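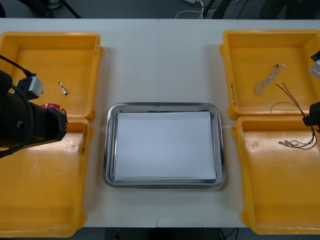 Who signed the Zotska agreement for the river towns?
Muammer Coşkun, as deputy to the governor. The governor's own name is typed at the foot of the sheet but the space over it is blank.

Apr 3, 2025
Workshop notebook, Drinum papers

Finished reading box 16. It holds 159 leaves, mostly letters between the Porton office and the two sides in the border talks. The agreement gave up the customs post at Kocabaş in return for a promise of no troops on the bridge. Coşkun wrote in August that he thought the promise was worth having. His clerk disagreed and said so in the margin, in pencil.

Leaves 2 and 10 are in the wrong order. I left them as found and put a slip in. The fold on leaf 10 has split and needs a repair before anyone copies it.

Still can't tell if the governor saw the final text. The cover letter says "as read to you", which could mean an earlier draft. Porton's letter book should have the outgoing copy. Ask for it before starting box 17.

Blotting paper is low again. Order the heavier weight this time.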